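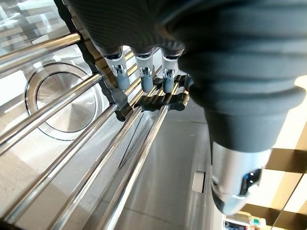 Pumphrey
Paddock Editor, Stustska Track Club

How to Keep an Engine Log for Your Track Bike

If you ride the club days at Varosholm, sooner or later you'll wonder how hard your engine has worked, and memory is a poor guide (mine certainly is!). A cheap notebook will do nicely.

Start a fresh page for each engine. Write down the bike, the oil you use and the mileage on the day you begin. Mine, a tired old 600, started its page at 2000 miles.

After every session, note the laps and the highest revs you saw. Do it while your gloves are still drying - by evening you'll be guessing.

Check the oil level with the bike upright on level ground, and write down anything you add.

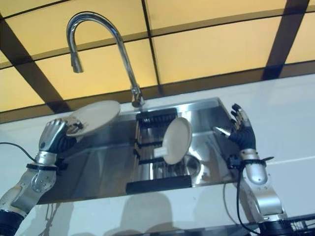
Gooseneck faucet with a pull-down spray head.

At Grirnov last July I logged nine sessions and spotted the oil creeping down from one to the next - a small thing, but I was glad to have it on paper when I called the shop.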